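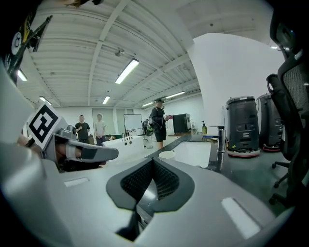

To: delisted-games list
From: Ehab Ashour
Subject: Re: Ornevdale gone from the console shops?

On Monday Bakos wrote:

> Ornevdale has been pulled everywhere. I searched the shop on my
> console last night and it wasn't there, and a mate says the same
> for the handheld version. Pirnotley must have lost the music
> licence, same as with the racing one. Can we get it moved to the
> Delisted page before people start asking? I'd put December as the
> date. The publisher's own page is dead as well so I think it's
> pretty clear cut.

I'm not convinced, and I'd rather we didn't move it yet.

Taking the search first. The search in that shop is bad and always has been. I typed in the full name this morning and got a fishing game and a pile of wallpapers. Then I went in through my own download list, picked Ornevdale, chose "view in shop", and the page came up with a price on it and a buy button. I didn't press the button, as I already own the thing, so I can't swear the sale would go through. But a page with a price is a long way from "pulled everywhere".

What I do think has gone is the expansion. The Endell chapters used to sit underneath the main game as a separate purchase, and that slot is now blank for me. If that's what your mate saw on the handheld, fine, that's worth a note on the entry. It would help to know which shop region he's in and whether he looked for the base game or the add-on. "Says the same" doesn't tell us much.

The music licence I'd leave out altogether. Where does it come from? I've been through the credits and the soundtrack is down to two people on the studio's own staff. There may be a licensed song in there somewhere that I've missed, and if so please name it. We did this with the racing game too. Somebody guessed at car licences, the guess went on the page, three other sites copied it, and by the end people were quoting those sites back at us as proof.

As for the publisher's page, Pirnotley let half their old pages lapse when they changed web host. I checked 17 of their games against our own list and 14 of the pages go nowhere. Most of those games can still be bought. A dead web page tells you that someone stopped looking after a web page. 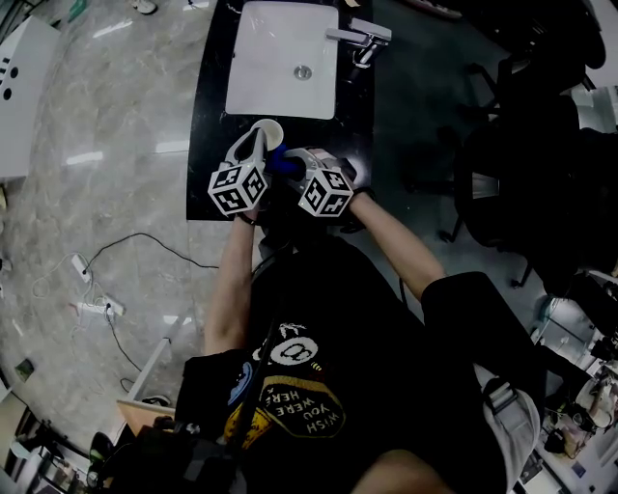
Can people who already own Ornevdale still download it?

On my account they can. I deleted it and fetched it again this morning, Endell chapters included, and it all came down and started up. The patch came with it. I can only speak for one console in one region.

The date bothers me as well. Nobody on the list has said they saw it missing in December. Bakos, if you've got a note or a screenshot from then I'll happily change my mind, but if it's a case of "it was there the last time I looked and now it isn't", the entry should say when it was last seen and leave it there. We have 1,405 entries now and far too many of the older ones have a month against them that somebody made up to fill the box. I've added a few of those myself in the past and I'm still digging them out.

So for the moment I'd suggest this wording on the main page, under the existing text:

"The Endell expansion could not be found for sale on at least one console shop. The base game was still listed with a price when checked. Reason not known."

That's all we can stand behind. If someone with a handheld could try the download list route and not the search, I'll add whatever they find, and I'd like the region with it please. Same goes for anyone who has the PC version, which hasn't been mentioned by anybody in this thread and may be perfectly all right.

One more thing, on the sale price. A couple of people wrote to me off-list to say the big discount before Christmas was "obviously" a last chance sale. It went to the same price the summer before, and the summer before that. Pirnotley discount everything they own twice a year and have never, as far as I can find, given notice of a removal. I wouldn't read anything into it, and I certainly wouldn't tell people to hurry up and buy a game on the strength of it.

I'll leave the entry where it is until the weekend. If the base game page does vanish from my download list before then, I'll post the time I noticed and move it myself.

Ehab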